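4. Setting up shared storage and labels

Read this section after you have mounted the shelf rails (section 3) and before you load anything onto the shelves. You will need the label printer, one roll of labels and the storage plan you filled in on page 6.

4.1 Loading the label roll

1. Turn the printer off and unplug it.
2. Press the gray tab and lift the lid.
3. Drop the roll in with the loose end coming off the top, facing you.
4. Pull the end through the slot until it sticks out by the width of a thumb.
5. Close the lid until it clicks on both sides.
6. Plug the printer in and hold the power button until the light is steady.

If the light blinks, open the lid and check that the roll is seated on both pins. A roll that sits on one pin will print, but the text drifts to the left and the last letter is lost.

Note: The Pladstead printer takes rolls of 327 labels. Longer rolls made for the older model do not fit under the lid.

4.2 Naming your bins

Each bin gets a short name and a shelf code. The short name says what is in the bin in words anyone in the building would use. "Kids' toys" works. "Misc. 2" does not, and you will be relabeling it by February.

The shelf code has a letter for the rail and a number for the position, counted from the left. Write the code on the storage plan first, then print it. If two people are setting up the shelves, have one read from the plan and the other print. 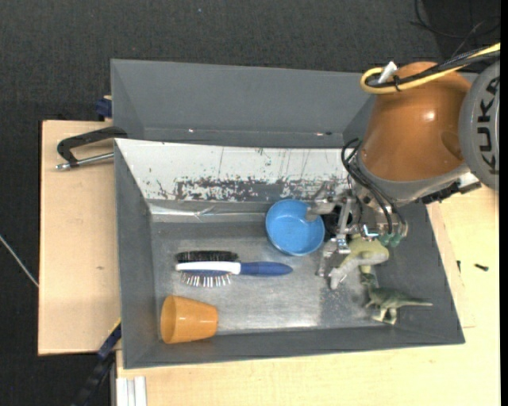

Mixed bins are allowed, but keep them to one per rail. Give a mixed bin the name of the room it serves – "Playroom," "Hall," "Guest bath" – and keep a list of the contents on the plan. Anything that has been in a mixed bin for 30 days without being used should move to long-term storage (section 7).

4.3 Applying the labels

1. Wipe the front of the bin with a dry cloth.
2. Peel the backing from one short end only.
3. Set that end down, then smooth the label across with your thumb.
4. Put the matching shelf label on the rail directly under the bin.

CAUTION: Do not stick labels over the vent slots on the printer or on the rail locks. A covered lock can look closed when it is open.

CAUTION: Do not use solvent to remove an old label. Warm it with a hair dryer on low and peel slowly.

4.4 Checking your work

Walk the shelves with the plan in hand. Every code on the plan should match one bin and one rail label. Correct the plan in pen, and keep the old copy until the next check.

For replacement rolls, order part 1362 from Fedenow. Questions about rail spacing go to Ingrid Thibodeaux at the Pladstead service desk.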